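Teaching a Simulated Arm to Sort Tools by Remote Control
Final project report, Makidora group
Submitted by Zsófia Csizmadia
10 July 2023

1. Background

Our group was asked to build a small set of demonstrations for a tabletop sorting task and to train a policy from them. We had no physical arm for the semester, so all of the work was done in simulation. The operator controls the arm from a desk, the simulator records what the arm does, and the recording becomes training data.

I was responsible for the remote control side and for checking the demonstrations before they went to training. The other members of the group worked on scene setup and on the learning code, which are covered in their own reports. I refer to their work only where it affected mine.

The software we wrote is called Lakby. It sits between the hand controller and the simulator, and it also does the logging. An earlier version by last year's group, Paredes, used keyboard control only. We kept its file format and replaced nearly everything else.

2. Control method

The operator holds a six-axis controller in one hand. Moving the controller moves the target position of the gripper, and the simulator works out the joint angles needed to follow it. A trigger closes the fingers. A second button acts as a clutch: while it is held down, the arm ignores the controller, so the operator can bring their hand back to a comfortable position.

The clutch was added in week three. Without it, operators ran out of reach with their own arm before the robot did, and the recordings were full of awkward pauses. We should have looked for this problem earlier, as it is mentioned in the notes left by Paredes.

Position scaling was set so that a large hand movement gave a small gripper movement. This made fine alignment easier but slowed down the long moves between objects. We tried a button to switch between two scales. Operators forgot which one they were in, so we took it out.

3. Workspace

The simulated workspace is a square tiled mat on a plank floor, with the arm mounted near one side of it. The objects are ordinary workshop things such as pliers, a putty knife, screws and brackets, together with two trays, one dark blue and one red. Object positions are changed between episodes. The colours of the trays stay the same, and the learning code was written with that in mind. 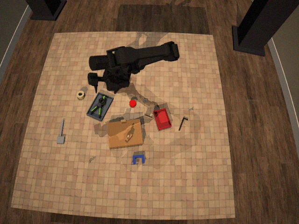 Why record demonstrations by remote control when the simulator could plan the motions itself?

A planner needs a full model of every object and a rule for every grasp, and we wanted to find out how far a policy could get on human judgement alone. People also do small things that are hard to write down, such as coming in at an angle when an item is lying against the wall of a tray. We wanted those habits in the data.

4. Collecting the demonstrations

Each episode was one instruction, for example moving a single object into a named tray. The operator read the instruction, pressed record, carried out the task and pressed stop. A countdown before recording gave them time to settle their hand.

We collected 520 episodes in total. Of these, 100 were practice episodes and were never meant for training, though they turned out to be useful for testing the file checks. The rest were recorded by three operators over eight sessions. Sessions were kept short after the first one, when the quality dropped badly towards the end.

After each session I replayed every episode at double speed and rejected any with one of the following faults:

The object was dropped and picked up again.
The gripper pushed another object on the way past.
The recording started before the operator was ready, leaving a long still section.
The clutch was pressed while the fingers were closing.

The last fault took me a while to find. It left a jump in the logged target position that was not visible on replay, and it only showed up when I plotted the numbers. Lakby now ignores the clutch while the trigger is moving.

5. Problems with small parts

Screws and nuts were much harder than anything else. On the monitor the operator has one view and no real sense of depth, so they tended to stop too high and close the fingers on nothing. We added a second camera view in the corner of the screen, which helped — although two of our operators said they rarely looked at it.

The putty knife was also difficult. Its blade lies flat, and a straight downward approach to that end usually failed. Operators learned to go for the shaft. This was never in the instructions, and I have since added it to the operator guide.

Logging was the other weak point. One early file stopped at sample 1754 in the middle of a grasp when the disk filled up, and the checker passed it as complete. The checker now looks for an end marker.

6. Results and remaining work

The policy trained on our data could usually carry the larger objects to the correct tray. It was unreliable with screws, much as the operators were, and it repeated some of their hesitations just before closing the fingers. I think trimming those pauses would improve it, but we ran out of time to retrain.

The demonstrations and the operator guide have been handed over to the Trivix group, who will start in August. They plan to try a controller with force feedback. I would suggest they also fix the scaling issue in section 2 before recording anything new, as mixing two scaling settings in one dataset will make the episodes hard to compare.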